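Home Products Service Parts Downloads Contact

Gridari G2 two-finger gripper: setup and upkeep

Sold by Clilleck, in stock at the Markimham counter. Part no. 2937. Ships with wrist plate, cable, two fingertip pads, hex keys, spare screws. Robot not included, sorry, we do get asked.

Who it's for: small benches. Picking up bags, cartons, strips, labels, light stuff. If you are lifting castings look at the Didenko line instead.

Mounting

Arm off, air off if you have air. Wrist plate goes on first, flat side to the arm. Snug all the plate screws by hand, then go across in a star. Don't crank them. Anoma Roy in service gets a stripped plate on her bench most weeks and it's always the same corner hole.

Cable next. Leave a loop at the wrist, bigger than you think. Run the last joint end to end by hand before you put power on, watch the loop the whole way. If it pulls tight anywhere, redo it.

Power up with the fingers open and nothing between them. Homing takes 2 passes. Keep your hands out till the second one is finshed.

Setting it up next to another machine

This is where people lose fingertips. Teach the approach slow, with the gripper open, and teach it from the side the finger will really come in from. An open finger sticks out further than a closed one and the teach screen will happily let you forget that. Set the clearance with the fingers all the way open, save it, then do the closed position.

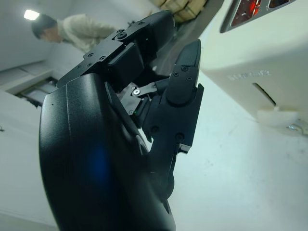
G2 open beside a white bench machine, right-hand pad close to the casing.

Low speed for the first 40 cycles. Someone stands there with the stop button. After that bring it up in steps, no jumping straight to full.

If the cell has a camera at the wrist, check the view again after any pad change. Pads seat a hair different every time.

Looking after it

Every 800 hours, or sooner if the room is dusty:

- Wipe pads with a damp cloth. No solvent, it makes the pad face slick.
- Check pad screws, then the bracket screws lower on the finger.
- Check the link bar screw. Loose one here feels like slop in the finger and folks go and blame the motor.
- Blow out the inside of the linkage, low pressure, fingers open.
- Look over the cable where it goes into the wrist.

No grease on the link pivots. They run dry. Kam-wah Choi wrote that in red on the last manual and it still comes back greased.

Swapping a finger

Power off, wait for the indicator to go out. Pad off first, then bracket screws, then the finger slides out toward you. New one goes in the same way. Thread compound on bracket screws only, one drop. Re-home, re-check your clearance next to whatever it works beside. Yes even if the new finger is the same part.

Common stuff

Won't home: something in the linkage, usually a scrap of label or tape. Power off, tweezers.

Closes crooked: link screw, see above.

Drops thin items: pads worn or dirty. Clean first, then order.

Faults after a bump: don't just clear it and carry on. Open and close it slow and listen. Grinding means send it in.

Repairs

Drop off at the Markimham counter or ship to Clilleck service. Put the gripper number and the fault code in the box please, on paper. Boxes in by Thursday noon get looked at the same week. Pads and screw kits go out same day, fingers might take longer, new batch due in March.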